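Folding on the bed: gallery

The spare room at our place in Clamthorpe has the only bed wide enough to lay things out flat, so most of the washing ends up there. I put this page together for my sister's kids in Sandoval, who are moving into a share house and have one drawer each. It follows on from the linen cupboard gallery I posted in September.

Click any picture for the larger size. Gallery 26, 2 pictures.

Sweatshirt, pale grey

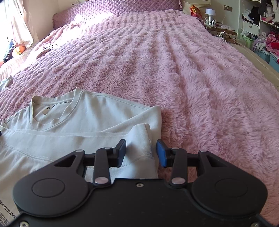 T-shirt, white

Tees are quicker. Smooth the body with the flat of your hand, bring the sides in and keep the edges straight before you turn it over. Thin cotton shows every crease, so do it while the shirt is still a bit warm from the dryer or straight off the line.

I leave the neckline on the outside of the fold. It makes a shirt easier to pick out in a drawer, and ribbed collars keep their shape better if they aren't bent in half.

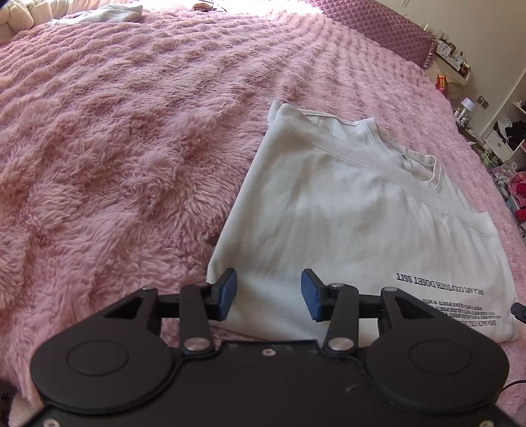 Shirts with printing on them go in the same pile as the plain ones. If the print is the thick rubbery kind, fold beside it and not through it, or it will crack along the line after a few months.

The pink blanket stays on the bed all year. It's fluffy enough to leave fibres on dark clothes, so I do those on the kitchen table with an old sheet under them. Pale colours are fine.

Next gallery: jeans and work trousers.

Posted 15 February 2019
Filed under: Laundry, Bedrooms
Viewed 653 times
3 comments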